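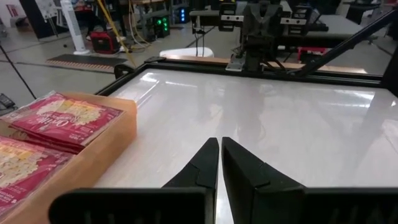
How to Record a Packet-Sorting Set on a Two-Arm Table

Picking snack packets off a table and dropping them in a tray is a wonderful first task for a learned policy. The film crinkles, the shine changes with every move, and the packets never land the same way twice. Our Galtonberg set came to 165 episodes, and I'd happily record it all over again!

Before you start

Run the Istier calibration on both arms, then open and close each gripper 3 times while watching the wrist views. If the fingertips drift to one side, fix the mount now. Check that every camera is saving to the same clock (we use the Clomance recorder for this, but any tool that stamps each stream will do).

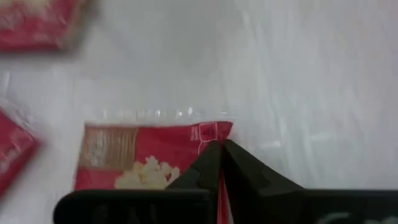 Go for the middle of a packet if it lies flat, and for a corner if the film is bunched up. Come in slowly over the last couple of inches. It feels fussy at first, but those slow approaches are full of good data, and you get a real knack for them after an hour or so.

Recording an episode

1. Scatter the packets. Toss them gently and leave them as they fall, fronts and backs mixed.
2. Bring both arms to the home pose and hold for 3 seconds.
3. Start the recorder and say the task name out loud if you log audio.
4. Pick with whichever arm is closer. Lift, carry, lower into the tray, open.
5. Return home, stop, and tag the episode right away.

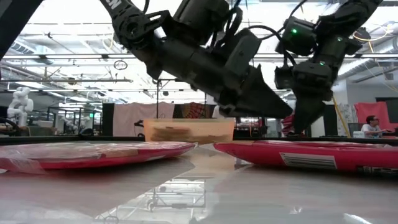

By the Akl bench crew
Filed under: Teleoperation, Data
Updated in October

Keep your fumbles! If a packet slips and you pick it up again, tag the episode "recovered" and leave it in. Our first policy gave up after one bad grasp, and adding the recovered episodes made a huge difference. Toss only the ones where a camera dropped out or an arm hit its limit.
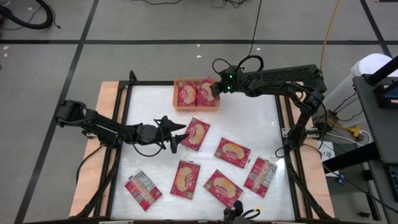

Change the layout often. Slide the tray a little every 5 episodes, turn a few packets over, and let the left and right arms trade jobs. Play back a handful at double speed before you break for lunch, with all the views side by side. Lag between cameras jumps right out at that speed, and you'll still have the afternoon to record replacements.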